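Are simulated demos worth anything for a sorting task, or am I filling a disk?

Asked 24/01/2023 in Learning from examples

I'm on a small project at Ploltside and we've been told to gather examples for a pick-and-place policy entirely in simulation before we get any time on real arms. The scene is a two-arm bench somebody built in Ambaye, our in-house simulator. One operator drives, the episodes get saved, and at the end of the week a number goes on a slide.

The number at the moment is 702 episodes. The target is 1,000. I have asked where the target came from and the best I got was that it's a round number.

My trouble is that the episodes all look the same to me. Same bench, same lamp, same clock on the wall, same shelves with the same bins. The arms start from one pose. The tray never moves. The close-up view is taken up by the tabletop and a big round gray thing with shadows across it, and I can't tell whether a network would learn the task from that or just learn the shadows. Three views from the current setup:

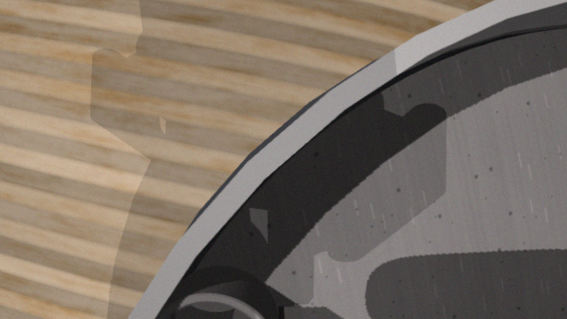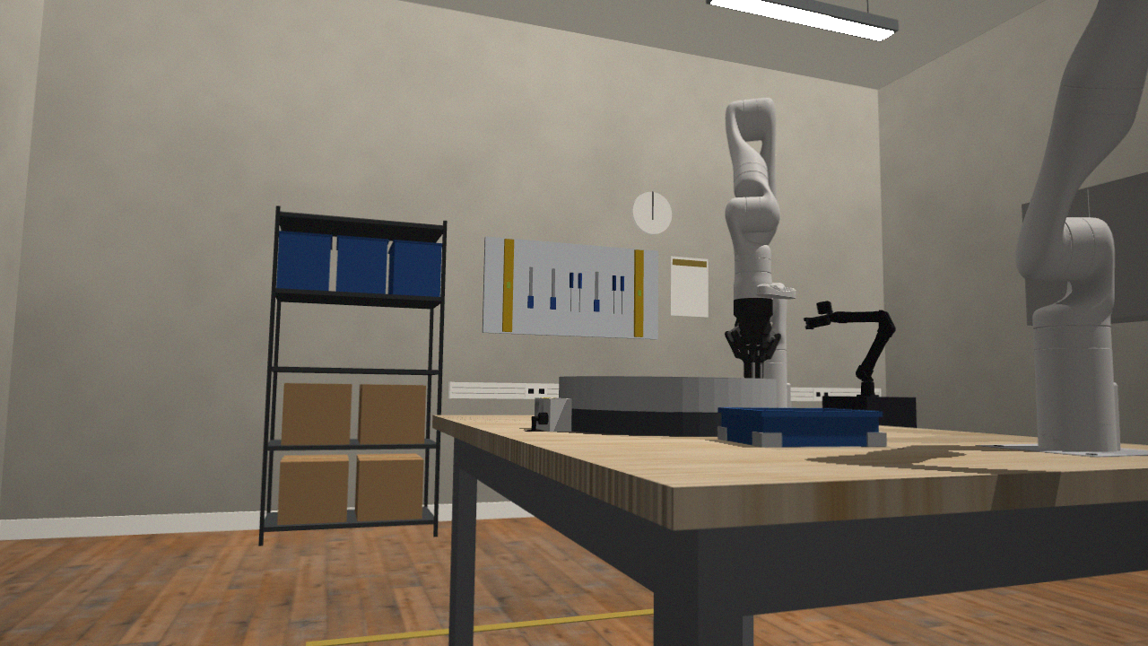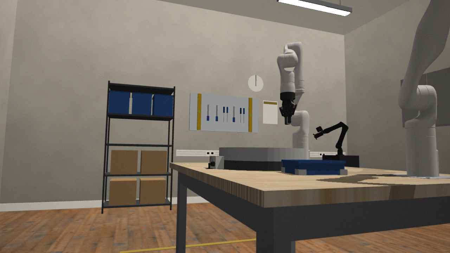

I trained on the first 100 episodes and then on everything, and the loss went down both times, which proves nothing. In rollouts the bigger set did slightly worse. My lead says to keep collecting. I say we have one episode saved 702 times with a bit of hand wobble in it.

So, two questions. Does more of the same help at all past some point? And what would you change first if you could only change one thing — the lighting, the object positions, or the people doing the driving?

Please don't answer "it depends on the task." The task is picking up small parts and putting them in a tray.

Answer 1 (accepted)

You're right to be suspicious, though I'd be a little careful about the rollout result. How many rollouts? If it was 21 or so, a "slightly worse" score is noise and you can't hang anything on it, for or against your lead. Run more before you have that argument, with the same list of start states for both policies, and train each one on several seeds.

On the first question: more of the same helps a bit, early, because people are inconsistent and the network needs to see the average of it. After that you're paying for storage. Cheap test you can do today with no new collection: take your data, train on a quarter, a half and all of it, and run each against start states that are NOT in the set. Shift the parts by a few centimeters. If all three fail in the same way, the remaining episodes won't save you.

On the second: object positions, no contest. A fixed tray means the policy can ignore the tray. It can memorize where to go and open the gripper, and your loss curve will look lovely while it does so. Randomize the tray first, then the parts, then the arm start pose. Lighting after that. I know lighting is the fun one in a simulator and every demo reel has the colored lamps swinging about, but it fixes a problem you don't have yet.

The shadow worry is fair. Arm shadows move with the arm, so they give away the arm pose, and the network may read them happily. Whether that hurts depends on whether the real bench has one hard light or a ceiling full of soft ones. Mask or blur the table area in that view for one training run and see if the score moves. If it doesn't move, drop the worry. If it falls off a cliff, look harder at what that view was giving it.

One more thing. Keep the failures. I've seen people delete every fumbled grasp to make the set look clean, and then the policy has no clue what to do the first time it misses.

Comment: It was 20 rollouts each, so, point taken. I'll rerun. I still don't believe in the 1,000.

Comment: Neither do I, but you'll need a plot to say so.

Answer 2

Just use augmentation. Random crop, color jitter, done. We did this at Henmont and it worked fine, never had to recollect anything.

Comment: Worked fine measured how? Cropping doesn't move the tray relative to the arm.

Comment: It ran ok on the demo day.

Answer 3

Agree with the first answer on positions, disagree on operators being last. On Cudthorpe we had a single driver until October and every grasp came in from the left, since that was how she liked to sit at the controls. Put a part close to the tray wall on that side and the policy drove the fingers straight into it, every time. Two more drivers did more for us than any amount of shuffling had.

Also check your reset. If the simulator puts everything back to exactly the same values after each episode, then your "variation" is whatever the human adds. Print the start states and diff them. It takes five minutes and I'd want to see that before anybody talks about targets.

Comment: Diffed them. Identical to the last digit — all of them.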